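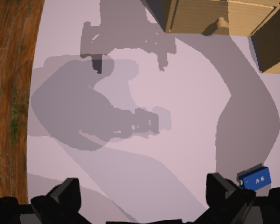
One reader wrote in to say that machines have been "five years away" from putting the washing away for as long as she has owned a washing machine, and she would like a straight answer before she gives up waiting. Most of the letters we get at Stivent ask the same thing in some form. The answers below are the ones we give at present, and we change them when the work changes.

Can a robot do my household chores yet?

Some parts of some chores. Floor cleaning by machine has been ordinary for years and works well enough in a tidy room. Anything that needs an arm is harder. An arm can pick up a known object from a clear surface and put it somewhere else, and it can often open a drawer or a cupboard door it has practised on. It can't be left alone in a kitchen it has never met with instructions to clear up.

Why are drawers such a problem?

People open them without looking. An arm has to find the handle, get its fingers to the right place, pull along the line the drawer wants to travel and stop pulling in time. If it pulls slightly to one side the drawer jams, and if it grips badly it slips off and carries on as though it still had hold. Then there is the putting away, where the object has to go through a gap that may be only a little wider than the gripper. Knobs are generally worse than bar handles. We spend a lot of time on knobs.

What is Mushi?

Mushi is our project on tidying: small objects, drawers and shelves. It began in July and covers 21 tasks, most of them dull to watch. A typical one is to pick up a block from a table and put it in a drawer. 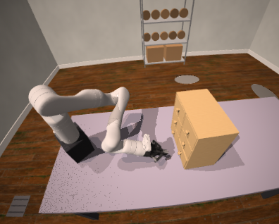 The tasks are run in simulation first, with the same arm working in a computer-made room, and the better ones are then tried on real furniture at our unit in Ganwood. Simulated runs are cheap and can go on all night. They are also kinder than real life. A simulated drawer always runs smoothly unless somebody has gone to the trouble of making it stick, and real ones swell, sag and get overfilled with tea towels.

How often does it work?

It depends on the task, so please be wary of anyone who gives you a single number. In our last batch we did 632 simulated runs of one drawer task. Almost 2 in every 5 failed, mainly at the handle. Moving a block across a clear table does a good deal better than that. We count a run as failed if the arm gets there in the end but knocks something over on the way, which some groups don't.

Is the shop floor further ahead than the home?

Yes, by a long way. A shop floor can be arranged to suit the machine. Parts arrive facing the same way, the lighting stays put and people are kept at a distance or the arm slows down when they come near. Packing, stacking and feeding parts into a press have been done like this for a long time. The jobs still done by hand tend to be the mixed ones – a bin of odd fittings, a tangle of cable, a carton that has burst. If your work is sorting returned goods, a machine may take the lifting off you soon, but the judging of what is fit to sell again will be yours for a while.

Do shadows and lighting matter?

More than most people expect. An arm that works by camera throws its own shadow over the thing it is trying to see, and the shadow moves when the arm does. A person ignores this. A machine has to learn to, and it learns from examples with the light coming from all sorts of directions.

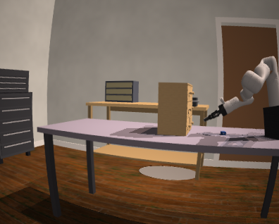
The placing of things matters as well. If the block is always to one side of the drawers in training, the arm may be lost when it turns up on the other. We shift the furniture between runs for this reason, and the success rate drops each time we do it. It comes back up with more practice, though rarely to where it was.

Would it be safe around children and pets?

Not without someone watching. A light arm moving slowly won't do much harm, but it can trap fingers in a drawer as easily as a person can. We wouldn't put one in a family home today.

Do you sell anything?

No. Fenov makes grippers and handles all sales enquiries about them, including spares. We can't tell you what a household arm would cost, and we don't keep a waiting list.

Can I come and see it?

The Ganwood unit opens to visitors on some afternoons from 2 o'clock. Expect long gaps while things are put back at the start position. School groups should write first – the room is small and we have to move the benches.

Which chore will be next, then?

Our guess is loading: moving plates, clothes or shopping from one known place to another. Ironing and making beds are a good deal further off. Cloth is very hard, and fitted sheets we haven't tried.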